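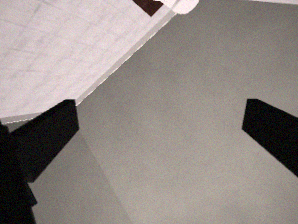
fillolia wrote:
Check the finger offset before you touch the camera calibration. We had the same miss on our cell in June and lost two shifts recalibrating a camera that was fine.

jsriwong wrote:
Offset in the real cell or in the sim? The view up top is the sim wrist camera, open gripper, white block up past the left finger. On the real Sevent cell the fingers close 23 mm short of where the program thinks they are.

fillolia wrote:
Real cell. Did someone swap the fingers?

jsriwong wrote:
Chanida did, on 04/02/2024. The old pads were worn after over 40 days of running. She put in the long set.

stostdale_maint wrote:
Then your tool center point is still the short set. Fix that in the controller and load the same number in the sim. I wouldn't bother with the camera at all.

fillolia wrote:
I don't agree with skipping it. If the camera is on the wrist, whoever changed the fingers probably leaned on the bracket. Do the tool point first, then run a check with the target at two heights.

stostdale_maint wrote:
A bracket that moves when you lean on it needs a new bracket. Ours has had 53 finger changes and still checks out.

jsriwong wrote:
Tool point updated in both. Miss is down to 2 mm. Two of the bracket screws took a quarter turn, so I'm running the target check tonight anyway.

fillolia wrote:
Put threadlocker on those screws. And write the finger length on the cabinet door.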